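Reading time: 4 min
Print this page | E-mail this page

We use cookies to remember your settings. By continuing to read you accept this. OK | More information

A Place for Small Things: Sorting the Parts Bench

Project report, second-year workshop course

Background

The electronics corner of our workshop has a parts problem. Resistors, screws, battery clips and the little rubber feet that come off everything were kept in one shoebox, known in our group as the Archive. To find a particular nut you tipped the Archive onto the bench, moved things around with a finger until you gave up, and then used a nut that almost fit.

Our supervisor, Hartmut Brinkmann, suggested in January that we might treat this as a project. It was phrased as a suggestion. The task was to design a storage system for small parts, put it in use for six weeks, and measure whether people could find things faster than before. The bar had been set very low by the shoebox.

What we had to store

We began by emptying the Archive and sorting it on a bedsheet. This took two afternoons and gave us 923 separate items, not including dust. Of those, 41 could not be identified by anyone in the course. One was a tooth from a zipper. We made a category for the unidentified items and called it Ghauri, after the name printed on the shoebox lid, and it has been the most visited category ever since.

The rest fell into groups without much argument, apart from the washers. There is a school of thought that washers belong with the bolts they go on. There is another that washers are a separate kind of thing and should live alone. We held a vote, and the washers live alone.

Choosing the storage

We compared open trays, lidded jars and drawer units. Open trays were cheap and quick to use, but one elbow undoes a week of work. Jars looked wonderful on a shelf and were hated by everyone who had to get a single screw out of the bottom of one. Drawers won because you can see into them, pull one out, carry it to where you are working, and with some moral effort carry it back.

We set two conditions. The drawers had to be see-through, and the unit had to be a color that could not be lost on a crowded bench. The yellow plastic organizer met both. It can be found from the corridor.

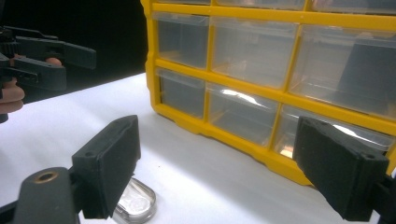
Hjalti Ketilsson
Student, storage layout and testing

The clear fronts turned out to matter more than the labels. In the first week we had printed neat labels for every drawer, and people ignored them and looked through the plastic instead, which is fair. The labels did help with anything small and gray, and most of what we own is small and gray.

The raised lip along the top edge of each front was also useful, although it gives you less to hold than you would like if your hands are greasy. Under the bench light the plastic throws a fair amount of glare, and from some angles you see the lamp better than you see your screws. We moved the lamp. Then someone moved it back – I have my suspicions – and we wrote "tilt your head" on a card.

Layout

My first layout was alphabetical. It lasted one morning. Nobody agrees on whether a hex bolt is under H or B, and one person had filed the fuses under "small."

The second layout went by how often a part was used, with popular parts low and at the front. This worked. Its weakness is that popularity changes: when the Fiten group next door began building their weather station, they went through our standoffs like popcorn, and the standoffs had to be promoted.

Testing

We asked 17 students to find six parts each, first in a refilled Archive and then in the drawers. Every one of them was faster with the drawers. Two people enjoyed the shoebox more and said so on the form.

The return rate was less flattering. Drawers came back to the unit, but not always to their own slot, and by week four the fuses had traveled the width of the organizer. A dot of paint on each drawer and its slot would probably fix this. We bought the paint and have not yet opened it.

Remaining work

Paint the dots. Find a home for the long cable ties, which fit nowhere and are currently standing in a mug. Ask Hartmut Brinkmann whether the Archive can be thrown out, or whether, as he hinted last time, it should be kept for next year's students.

Print this page | E-mail this page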